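4.2 Marking out the work surface

We came to the question of work surfaces by accident. The Wallthorpe survey was meant to be about storage: where people keep lids, how they match them to pots and tubs, and what happens to the ones that no longer match anything. But as the replies came in during March, we kept finding long and lively comments about the spot where the matching gets done. People cared about it a great deal! Of the 993 replies we could use, 334 brought up a mat, a cloth, a tray or a taped-off patch of table without being asked. That was enough for us to give the subject a section of its own.

By a "marked surface" we mean any area of a larger table that has been set apart from the rest by something laid on it or stuck to it. A placemat counts if it is left in place between jobs. A sheet of newspaper put down for an hour and then thrown away does not. We also left out fixed features such as a cutting board built into a counter, although these came up often and deserve a study of their own (see Section 6).

The most common form was a single plain mat on a bare wooden table. Dark colors were preferred by a wide margin, and the comments are wonderfully clear as to why. A pale lid, a red lid or a green lid can be found at a glance against dark gray, while the same lid on a patterned tablecloth has to be hunted for. Several households told us they had started out with a patterned cloth and given it up within weeks. Wood itself got mixed reviews. People like the look of it, and a warm-toned table was mentioned with real affection in many replies, but the grain makes small things harder to see and the finish lets them slide.

Sliding brings us to tape, which we had not expected to enjoy as much as we did. A mat that shifts even a little is a nuisance when you are sorting with both hands, and households had come up with a whole range of ways to hold one down. We grouped them into straight-edge taping, where a strip runs the full length of each side; corner taping, where only the corners are held; and what we ended up calling cross taping, where two or more strips are laid over each other at a corner. Figure 4 shows a dark gray mat held with white masking tape in the third style, with a round green lid resting on it.
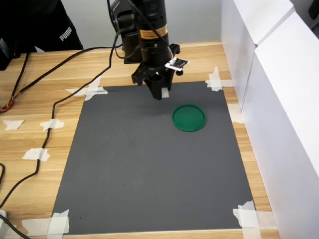 Cross taping turned out to be the favorite of people who had tried more than one method. They told us that straight edges lift in the middle and catch on sleeves, and that a single strip over a corner tends to peel from one end. Overlapping strips look untidy and use more tape, yet they were described again and again as the kind you put down and forget. Masking tape was the usual choice because it comes off wood cleanly, though a few owners of older tables reported a faint line in the finish after a long summer. The non-slip mats sold under the Jonditz name were the main alternative, and 43 replies mentioned them. Most of these people were happy, and a few of them taped the mat down anyway.

We were also curious about size. Our first guess was that a bigger mat would always be better, and the Trikance trial let us test it with three sizes on the same table. The large mat did win for full sets of containers. For lids alone the middle size came out ahead, and the reason was a delight to watch: with less room, people dealt with each lid before reaching for the next one. On the large mat they spread everything out first and then had to clear a path through it.

One point needs care. The survey reached nearly 1000 households, but people who enjoy talking about table mats are surely more likely to answer questions about them, and we do not claim that a third of all kitchens contain one. The coding scheme, adapted from the Vlachopoulos categories for shared tables, was last revised on Tue 5 April, after most of the replies had been read once. Replies coded before that date were read again in full.

Section 4.3 takes up the lids themselves, starting with the round ones.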